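Right, logos. I've got almost 19 minutes, so I'll stick to one story and leave the rest for questions.

Clakik started as a photo-sharing app with two people in a spare room. Raíssa Portela drew the first logo herself, a little bent arrow, and it was meant to last until March. (Next slide – old arrow, then new arrow. Give them a second with it.)

When they bought Pralturano they had two names and two icons, and they kept the arrow but changed the colour. Graziella Palumbo tried 47 blues! I've seen the folder. She went with number two in the end.

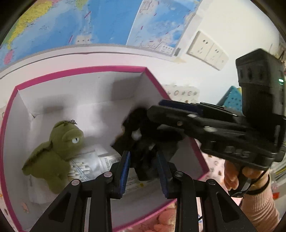 Then the complaints came in, 2675 of them in the first week, mostly from people who couldn't find the app on their phones any more. So they brought the old blue back for a bit, as a choice in settings.

(Skip Gultov if I'm running over. Ask who still uses an old icon, hands up, then on to questions.)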